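How Does a Story Become a Book?

A page for young readers, by Mwende Mollel
23 Feb 2018

Take any book from your shelf and look at the front. You will see the title, and you will see the name of the writer. It is easy to think that this one person made the whole book. But many people worked on it, and most of their names are written very small or are not there at all.

In this explainer we will follow one story from the writer's desk to the bookstore. Our story is called Lela and the Night Boat. It was written by Zawadi Mwakyusa, and it was published by Momov, a small company in the town of Stondthorpe.

First comes the draft

A draft is a story that is not ready yet. Zawadi wrote her first draft in pencil, in school notebooks. In this draft Lela had two brothers and a goat. In the book she has one brother and the goat is gone. Writers change their minds often, and this is a normal part of the work.
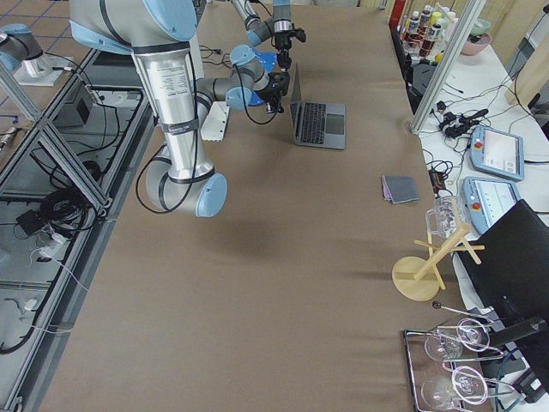
When the draft was typed, Zawadi sent it to Momov. A story that is sent to a publisher is called a manuscript. It is an old word from Latin and it means "written by hand", but today almost all manuscripts are typed. Momov receives many of them every year and can print only a few. Zawadi waited from July until the winter for her answer.

The editor asks questions

An editor is a person who helps the writer to make the story better. The editor of Lela was Kibet Lema. He read the manuscript 4 times. The first time he only read, without a pen. After this he wrote questions on the side of the pages. Why is Lela afraid of the river? Where does the boat go in the daytime?

Zawadi did not have to agree with everything. She kept the river as it was, but she wrote a new ending.

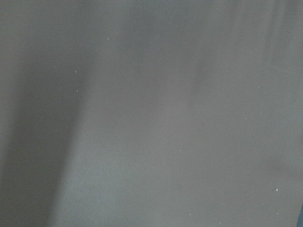
Can an editor change the story without asking the writer?
The editor can suggest changes, but the writer must agree to them before the book is printed. Sometimes they talk for a long time until both are happy.

After the editor comes the copy editor. This person looks for small mistakes - a missing comma, a word spelled wrong, or a coat that is red on one page and green on the next page. In Lela, the copy editor found that the moon was full for two weeks. Zawadi had to fix it.

Pictures, cover and pages

Chepkoech Massawe drew the cover and the pictures inside. She first made very quick drawings called sketches, and Zawadi and Kibet looked at them together. The cover has an important job. It must tell you what kind of story it is before you read one word.

Then a designer chose the letters and put the words and pictures on the pages. The shape of the letters is called a typeface. Books for younger children often have big letters and a lot of space between the lines, so the eyes do not become tired.

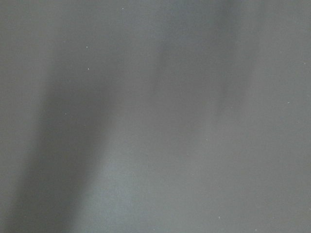
Reading time for Lela and the Night Boat: 33 minutes (3494 words)

Publishers sometimes put a line like this one on their website, so that parents and teachers can plan. Do not worry if you need more time. You can read slowly, or stop to look at the pictures, or read the best page again.

To the printer, and to you

Momov printed 1000 copies of Lela. All the copies that are printed at one time are called a print run. If the books are sold quickly, the publisher can order another print run.

From the printer the books go to a warehouse, and then to stores and libraries. The bookstore Ondieki, also in Stondthorpe, put Lela in the window in the first week. The bookseller there, Kheri Urio, reads new children's books in the evening so she can tell customers which one to choose.

Words to remember

Draft - a story that is not finished
Manuscript - the story that is sent to the publisher
Sketch - a quick first drawing
Typeface - the shape of the letters
Print run - all the copies printed at one time

Try it yourself

Write a story of one page. Give it to a friend and ask for three questions about it, only questions. Wait one day, then write your story again.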